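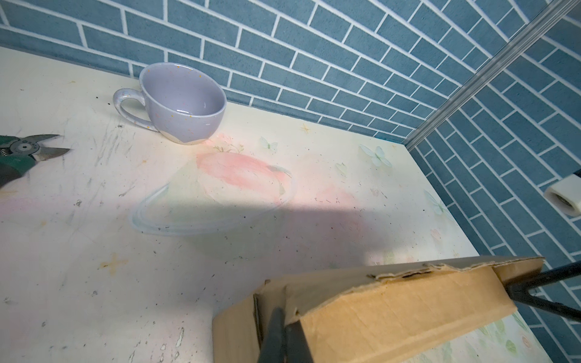

Figure 2.1 A gripper holding folded cardboard, with a speckled mug and a pair of pliers on the table.

CHAPTER 2
Learning to Pick Things Up

When Gerrit Sibiya started the robotics club at Skalora, he asked each new member to bring something from home, and I have always loved that (my own kitchen drawers have never recovered!). A mug has a handle and a curve, pliers are narrow and heavy at one end, and cardboard bends just when you wish it wouldn't. In this chapter your team will plan 23 grasps, try them, and write down every one, even the clumsy ones.

We use cookies to remember your page. Accept

Related chapters
Wiring the Gustarton Board
Keeping a Team Notebook

Reader comments
Our club did this in March and the cardboard took 2 whole meetings.
Is there an answer key for the grasp table?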